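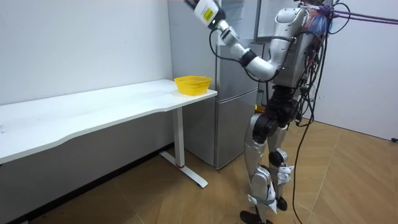
When does a walking robot need to be on its tether?
Any time the leg motors have power and the stand-up check has not been signed off for that session. Once it is signed off you may work untethered inside the marked floor area, but only with two people present.

Section 9. Tethers, cables and clear floor

This section covers the rules for running a full-size humanoid in a furnished room at the Gulix test apartments in Lidville. Please read it even if you have run arms on a bench for years. A robot on two legs is wonderful to work with, and it can also fall in any direction, so the habits are different. You will pick them up fast!

Before you start, you need:
- the session sheet, printed, with the robot number filled in
- the wireless stop and the wired stop, both charged or plugged in as needed
- a second person who has done the Hetwood floor course
- closed shoes, sleeves above the wrist, no lanyards

9.1 Attaching the tether

1. Leave motor power off. The green lamp on the Vestergaard supply must be dark.
2. Run your hand along the full length of each rope. Fuzzy spots, flat spots or hard knots mean the rope goes in the red bin and you take a new one from the cupboard.
3. Clip both ropes to the upper back points. Never clip to a wire bundle, a cover or an arm.
4. Pull each rope by hand, hard, and have your partner repeat it. Initial the sheet.
5. Set the slack so the knees can bend for a normal stance but cannot reach the floor.

Note: Ropes may run out to the side or up and back, depending on the room. In a side run, the robot can still swing toward the free side. Keep people out of that half.

CAUTION: A tether limits a fall. It does not stop an arm. A raised arm comes down under its own weight when power is cut, and it comes down quickly. Stay clear of the space under it.

9.2 Cables

1. Gather the back cables so that no loop is big enough to catch a hand or a drawer pull.
2. Lead any cable that reaches the floor away behind the heels, on the side away from the task.
3. Walk the cable path yourself, one slow step at a time, looking down.
4. Tuck in or trim strap ends at the knees and shins. A loose tail can get under a foot.

With the purple ropes running off toward the right wall and one long black cable dropping from the waist to the floor, you are looking at the two things this section cares about most. The strap around the right knee has its end hanging down, so step 4 applies there too.

9.3 Furniture and objects

Kitchens are the best rooms to test in, and also the most crowded. Allow 54 inches of open floor behind the robot for standing work. Desks and tables can stay within arm's reach if the task needs them, as long as the feet have a clear place to step back.

1. Check where table feet meet the floor. A wide foot is easy to miss from above.
2. Close refrigerator doors fully before the robot is powered.
3. Use light, soft-edged containers for first runs. A plastic basket is ideal: start with it empty and add weight only after three clean reaches.
4. Place the object, step out past the floor line, then call "clear." Your partner answers "clear." Only then turn on power.

Note: If the object slides or tips, leave it. Power down first, then go in. We have 43 entries in the near-miss log and a good share of them are somebody leaning in to fix a basket.

9.4 Raising an arm above the shoulder

Overhead reaches shift the weight more than you would expect - it's one of the really fun things to watch on the balance plot. Keep the speed at the low setting for the first reach of the day, with the tether on, whatever the sheet says about later runs.

1. Set speed to low and confirm on the screen.
2. Stand where you can see both the hand and the feet.
3. Keep your thumb on the stop button through the whole movement.
4. Bring the arm down under power before ending the session.

If the controller shows code 2325, the shoulder has reached its hold limit. Lower the arm under power and let the joint rest before trying again. Do not clear the code and carry on.

9.5 Sign-off

The stand-up check is repeated each session, and after every battery change. Sheets go in the tray by the door, and Preben Mogensen goes through them on Wednesday. Write down odd noises, near misses and anything you changed in the room, even if it was only a chair. Drawings of the room layout are welcome on the back.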